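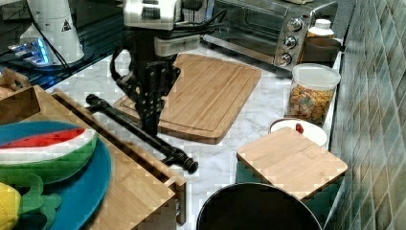 Small kitchens, long leases

Ertuğrul Dönmez has rented for 947 days in a row without buying a single piece of furniture. He keeps count in a notebook. His column for the tenants' newsletter Prundholm began in September, and it deals mostly with bond claims, mould and what a landlord can say no to.

"People write to me about shelves," he says. "They want to know if they can put a screw in the wall. I tell them to ask in writing and keep the reply."

He lost 700 dollars of bond at his first flat, on Seren Street, over a mark on the benchtop. 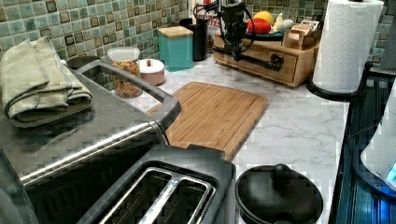
"I had no photos from the day I moved in," he says. "The agent had 3. So that was the end of it."

These days he goes through every cupboard before he unpacks, and sends the condition report back inside 5 days. His current agent, Karagiannis, took a while to get used to it — the first report ran to eleven pages.

Would he ever buy? He shrugs. "My sister bought. She rings me about her gutters."

His next column, on rent increases, is out on 1st May. 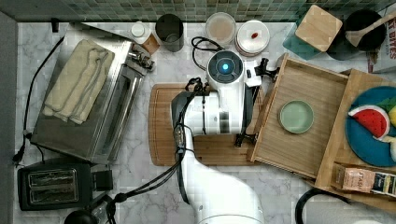 A cutting board and an open wooden drawer on the kitchen counter.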